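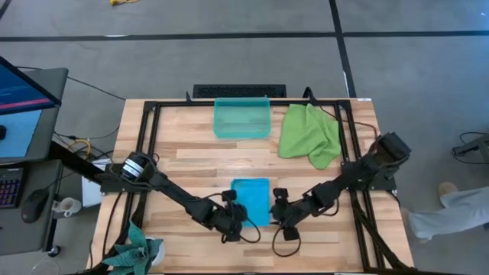
Prüfliste Greifervergleich, Zweiarmplatz Tuchfalten
Datum: Donnerstag, 13. September 2018
Geprüft: Orlando Huamán
Greifer im Vergleich: Grernar (Serie), Kobzar (Leihgabe)
Steuerung: Rollonska

1. Not-Halt beidseitig erreichbar
In Ordnung. Der linke löst aus, der rechte auch, dieser allerdings mit einem Knacken, das im April noch nicht im Protokoll stand. Beobachten.

2. Rahmen und Schienen, Schrauben nachgezogen
In Ordnung. 2 Schrauben an der Querschiene waren handfest, vermutlich von einer sehr zarten Hand.

3. Leitungsführung an den Handgelenken
Mangel. Die Kabel hängen in Bögen über der Tischplatte. Bei Tuchversuchen ist das eine Einladung, und der Arm nimmt Einladungen an. Vor dem nächsten Lauf Kabelhalter montieren.

4. Laufwege und Boden
Mit Auflage. Quer über den Teppich liegt ein Kabel. Abdecken oder verlegen, bitte diesmal eins von beiden.

5. Getränke
Die weiße Tasse steht neben der Maus. Die Regel dazu hängt seit Jahren aus und wird gern gelesen – vermutlich beim Kaffee.

6. Abstand Person zu Arm
Wer neben dem Tisch sitzt oder steht, bleibt hinter der Schiene, solange die Freigabe an ist. Gilt auch für Füße.

7. Fingerschluss und Spitzenkontakt

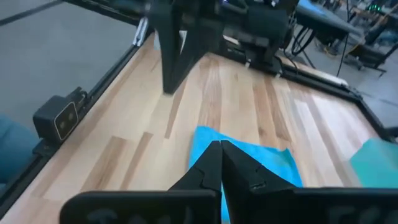

Finger geschlossen über dem blauen Tuch, zweiter Arm am hinteren Tischrand

Kobzar: 40 Schließzyklen ohne Versatz. Grernar: ebenfalls 40, danach leichtes Spiel am rechten Finger. Der Hersteller nennt so etwas Nachgiebigkeit und meint es freundlich.

8. Greifkraft am Tuch
Kobzar hält eine Lage sicher, greift aber gern die zweite mit. Grernar ist wählerischer und langsamer. Von 113 Griffen insgesamt war keiner gefährlich, etliche waren peinlich.

9. Prüfintervall
Bisher alle 500 Zyklen. Vorschlag: beibehalten, aber einhalten.

Ergebnis: Freigabe mit Auflagen (Punkte 3 und 4). Vergleich mit dem Cindden-Greifer erst, wenn der Adapterflansch da ist. Bestellt ist er.

O. Huamán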